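Looking after towels: washing, drying and folding

Posted under Laundry by Precious Coetzee

Most towels wear out from the way they are washed. Ours at the guest house in Sedham go through the machine every day in summer, and these are the habits we have settled on. They work just as well for a family of four.

Before first use

Wash new towels on their own before anybody dries with them. They come from the shop with a finish on them that makes them feel soft but stops them taking up water. Expect a lot of fluff in the filter from the first two or three washes. Dark colours should stay apart from everything else for the first month.

Washing

60 degrees is right for bath and hand towels in cotton. Check the label first, as some coloured towels are marked for 40. Fill the drum loosely. You should be able to get your hand in on top of the load and move it.

Use less powder than the packet says if you have soft water. Leftover detergent is the usual cause of stiff, scratchy towels. If yours are already stiff, run them once with no powder at all and a cup of white vinegar in the drawer, then once more with plain water. Never put vinegar in with bleach.

Leave out fabric softener. It coats the loops and the towel stops drying you.

Drying

Shake each towel hard, twice, from the short end before it goes on the line or in the dryer. This lifts the loops. On the line, peg along the short edge and turn the towel round halfway through. Take towels out of a dryer as soon as they are done and fold them while they are still warm.

A towel put away even slightly damp will smell within a day or two. If in doubt, hang it over a door overnight.

Small repairs

Snip a pulled loop with sharp scissors, close to the surface. Don't pull it. The weave holds the rest in place and it will not run.

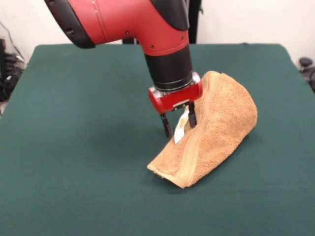

Edges need looking at every few months, and the best time is while you are folding. Start with the corners, then follow the hem along. A tan towel like this one, with loose threads along a frayed edge, wants trimming before its next wash. Cut the threads short, turn the edge under and run a zigzag stitch along it. Use polyester thread – cotton thread tends to go first. If the fabric has become too thin to hold a stitch, cut the worst part off and hem what is left as a hand towel.

Folding for a shelf

Fold in thirds lengthways, then in half, then in half again. Put the folded edge to the front of the shelf and any labels to the inside. Clean towels go to the bottom of the pile so that they all get the same use.

Old towels past mending go in the car, under the sink or to the dog. Faraji Odera at the kennels in Jistthorpe takes ours in December, washed, with the labels cut off.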